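Hanov Kraft Table Cover, Brown, on Roll
Protects your table when you paint, glue or pack. 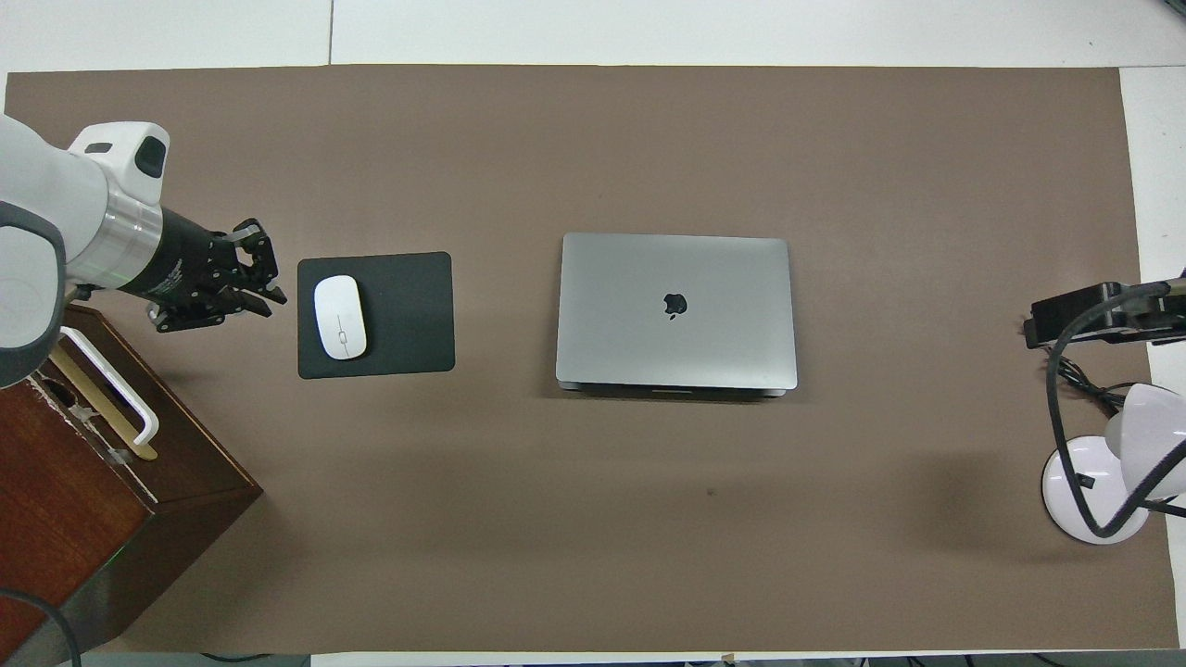

Product details

The Hanov table cover is a strong brown paper with a matte surface on both sides. It is made for craft rooms, schools and small packing tables. You cut the length you need and fix it with tape under the table edge. The paper lies flat after one night if you roll it against its curl.

Length of roll: 20 m
Weight of paper: 300 g per square meter
Rolls in one carton: 2
Item number: Hanov 41

How to use

Wipe the table before you lay the paper. Please do not use it with open flame. Water paint and white glue stay on the surface for a short time, but oil will go through, so for oil colors we recommend to put the Berlow film under it. Pencil lines can be erased softly.

Storage

Keep the roll standing, in a dry room. The carton from Drumitz has a lid which can be closed again.

Delivery

Orders are sent from our Tipoki warehouse. The wide roll was sold out in December and is now again in stock. For cut pieces or larger quantity, please write to Haiyan Xia in the sales office and tell her the size of your table.

Page updated 7 February 2023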